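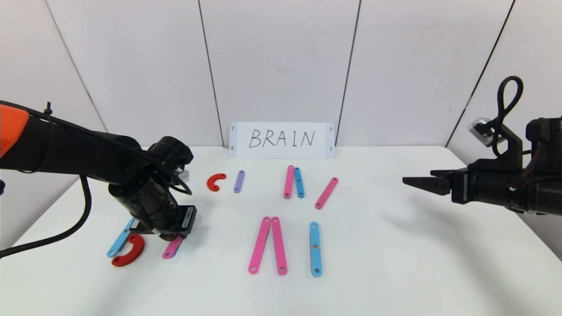 Search notebook entries Go Advanced

March 14, 2022
by Mwajuma Mwakalinga

Skustari, bimanual set, flat bars on white table

Resumed collection with the BRAIN card up at the back. Task text unchanged from January: pick one bar, hand over, place beside its match. The set stands at 3978 episodes, 632 of them with both arms moving.

Wrist calibration redone on both sides before the first take. Left had drifted 6 pixels in x – probably the cable loop pulling on the housing. Right was within tolerance.

Main problem is still stacked bars. A pink bar over a light blue one leaves a thin blue edge in the wrist view, and the labeler splits on whether that is one object or two. 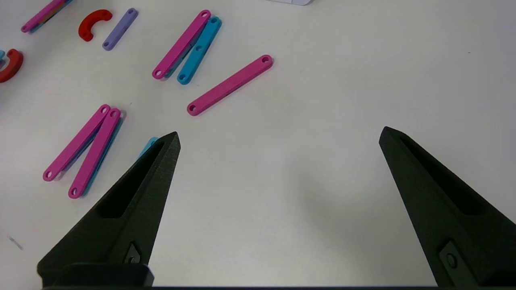
For now both get a label if any of the lower bar shows. The red C pieces stay in as distractors. Do not drop episodes where a finger hides most of a bar; the policy has to see those. Dropped 37 takes for late gripper timestamps, all from the Plustard logger.

Open the jaws fully before each reset. Partial openings are biasing the first action. 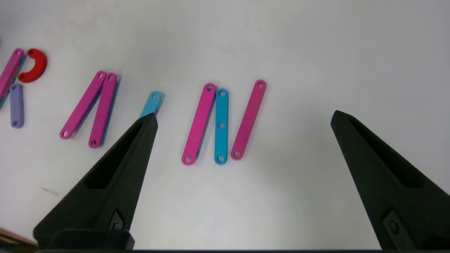
To do

- Rerun the Nekine export with the new stack rule
- Ask Van Hecke about the logger clock
- Check shadow under right arm against January lighting

Comments (2)

Gunārs Kalniņš: Is the three-hole blue bar its own class?
Mwajuma Mwakalinga: No, same class as the other blues. Hole count goes in the attribute field.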